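Ticket 343 - Munmont foyer, downlights dropping out on scene 4
Opened January 30, 2020 by Thịnh Tôn
Priority: high, client walkround coming up
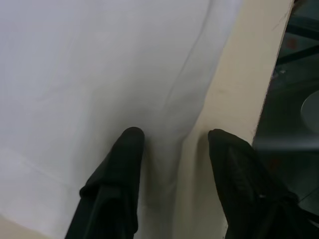
Scenes 1 to 3 fine. Scene 4 (evening) - back row of downlights goes off for 2 seconds, comes back at full, then fades to where it should be. Every time. Front row ok.

Tried so far:
- power cycled the Edau controller, no change
- reloaded scene file from the Stikness laptop, no change
- swapped driver on first fitting in the back row, same thing
- checked adresses against drawing, all match

Fade time on scene 4 reads 600 ms on the panel. Schedule says 4 seconds. Who changed it?? Not me.

Update - Quách rang back. They issued a revised scene file earlier in January and the back row was moved to its own group. Our copy still has the old grouping. Asked them to resend.

Update 2 - new file loaded. Drop out gone, fade still too quick. Set to 4 seconds by hand and saved. Ran it through twice, fine both times.

Still to do: same file onto the spare controller, update the lighting schedule, lable the new group in the riser. Leave open till thats done.

TT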